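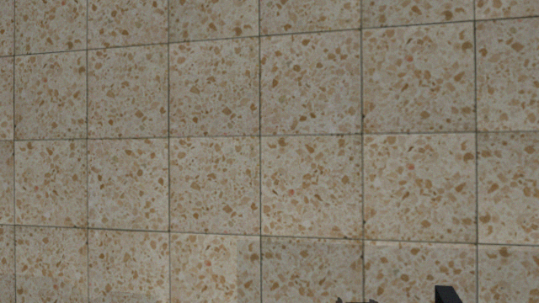 Workshop > Projects > Toledo arm > Minutes

Minutes of the build meeting, December, 7.40 pm

Present: Alfie Heywood (chair), Kirsty Marsden (minutes), Howard Sugden, Lionel Ashworth.
Apologies: Brenda Tunstall.

1. Previous minutes
Agreed with one correction. The spare motor driver is held by Lionel, not Howard.

2. Simulation
Kirsty has put the tiled wall into the simulator. The surface is a terrazzo pattern, tan and brown chips on a cream base, with thin dark grout lines. The wrist camera view now renders with the tips of the gripper at the bottom edge.

Howard asked whether the speckle would upset the line finder. Kirsty ran 261 frames with the arm moving across the wall. The finder lost the horizontal joints in 10 of them, all at steep wrist angles. The vertical joints held throughout. She will raise the threshold and run the same set again before changing anything else.

Lionel noted that the horizontal joints do not come out level in the view and asked if the wall had been placed crooked. Kirsty to check the wall pose against the camera mount angle. Left open.

3. Gripper
Howard has reprinted the left finger with a thicker root. The old one flexed under load — bench test only, no arm attached. Finger travel is 40 mm with the new stops. Model file to be updated to match; the simulator still has the earlier finger.

4. Controller
The Jastitz board drops its serial link when the shoulder motor starts. Alfie suspects the shared ground. Separate supply to be tried, then a shorter cable. Encoder count for a full shoulder sweep was measured at 1,942 and goes in the config file as read.

5. Workshop bench
The Flamach vice is to stay on the long bench. The arm base will be bolted at the door end, clear of the pillar drill. Brenda had asked by message for a second emergency stop within reach of the vice. Agreed.

6. Actions
Kirsty: threshold run, wall pose, new finger model.
Howard: right finger, same root as the left.
Alfie: separate supply for the controller.
Lionel: emergency stop and wiring; bring the spare driver.

7. Any other business
Howard asked for the parts drawers to be relabelled. Deferred.

Meeting closed 9.05 pm.

This site uses cookies to remember your settings. Accept | Manage preferences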